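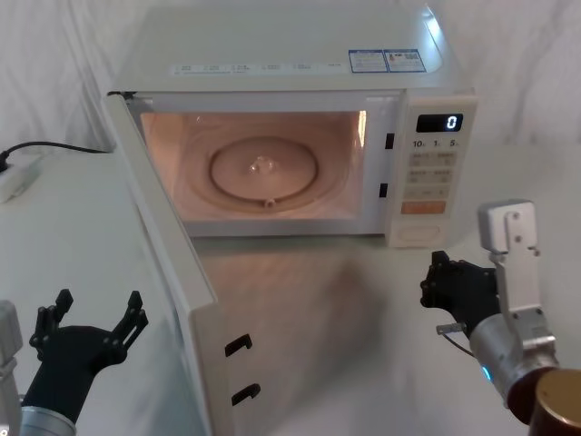

Bench Practice Gallery: Two-Arm Work on Household Appliances

The Gumimo bench rules cover two-arm manipulation of ordinary kitchen equipment by the Mender cells. The gallery page goes with issue 8 of the rules and replaces the wall sheet. Notes are kept to a line or two per point, and the clause numbers match the full text. Where the two disagree, the full text applies. Revised 4th September by Wen-hsiung Ko.

Scope

The rules apply to any task in which a powered arm touches an appliance that is connected to the mains. Pushing an unplugged appliance across a table falls under the general handling rules.

Microwave, door open

White countertop model on a white table, with a hand on each side: one by the open door, the other by the control panel. The display reads 0 and the cavity lamp is lit.

2.1 Start position. The door is either fully open or fully latched at the start of a run. A door left part way is recorded as a fault in the start state and the run is not counted.

2.2 Door swing. The arc of the door is kept clear of both arms before the latch is released. On a left-hinged door the left arm waits outside the arc, with its fingers open.

2.3 Closing force. The limit is set in the cell configuration and may not be raised during a session. If the door does not latch within the limit, the arm backs off and the operator is told.

2.4 Latches. Door hooks and their slots are inspected before the first run and again after any run that ends on the force limit. A chipped hook takes the appliance out of use. Tape and glue are not accepted repairs.

2.5 Turntable. The glass plate is seated by hand before the run. Arms do not lift the plate unless the task sheet says so, and then only with the padded fingertips fitted.

2.6 Contents. The task sheet states what is in the cavity, including "nothing". Anything found on the plate that the sheet does not list is removed before the door is closed.

2.7 Heating. No heating cycle is started by an arm unless a person is standing at the stop button. Door and button practice is done with the timer at zero.

Panel and buttons

3.1 Fingers press membrane keys with the pad, never the tip. A worn key overlay is replaced at the next service.

3.2 One press is one event. The Gadia log must show the press and the reading on the display after it – a press with no reading is marked incomplete.

3.3 The door release is treated as a moving part. The pressing arm withdraws fully before the other arm reaches for the door.

Cable and supply

4.1 Mains leads run to the back or to one side, outside the reach of both arms at their working height. A lead that has to cross the working area is a reason to move the appliance.

4.2 The power strip stays where the operator can reach it without leaning over an arm. Its position is marked on the cell drawing.

4.3 Sensor and hand cables are tied at the wrist with enough slack for full rotation. Slack is checked by turning the wrist through its range at low speed with the appliance removed.

Table and backdrop

5.1 The tabletop in front of the appliance is clear before the arms are enabled. Tools, cups and task sheets go on the side trolley.

5.2 Cloth backdrops hang behind the table and are fixed at the top. They must stay out of reach of the hands at full extension. The check is made with both arms.

5.3 White appliances on white tables are allowed. The door edge must still be picked up by the head view in the normal room lighting, and the calibration is repeated if it is not.

Two arms together

6.1 One arm holds the task and the other holds a waiting position. Which is which is written into the plan before the run and does not change without a stop.

6.2 Minimum clearance between the two hands is 18 cm unless the task needs both on the same object. The figure was 37 cm in the previous issue, which ruled out most countertop appliances.

6.3 An indicator light on a wrist is a status signal and has no safety function. Staff entering the cell go by the isolator and the cell lamp.

6.4 Brackets and bare pins on the hand count as part of the arm when clearances are measured. Measure from the furthest point of metal.

Stopping and restarting

7.1 After a stop, both arms are moved to the rest position by hand guiding. Automatic return is disabled while an appliance door is open.

7.2 The restart follows the Dubey checklist, signed by the operator and one other person. Copies are filed with the run log.

Changes since issue 7

Clause 2.6 is new. Clause 6.2 has the shorter distance. Clause 7.2 now asks for two signatures – a single signature was accepted until the end of the last cycle. Comments on the wording go to Wen-hsiung Ko before the September review closes.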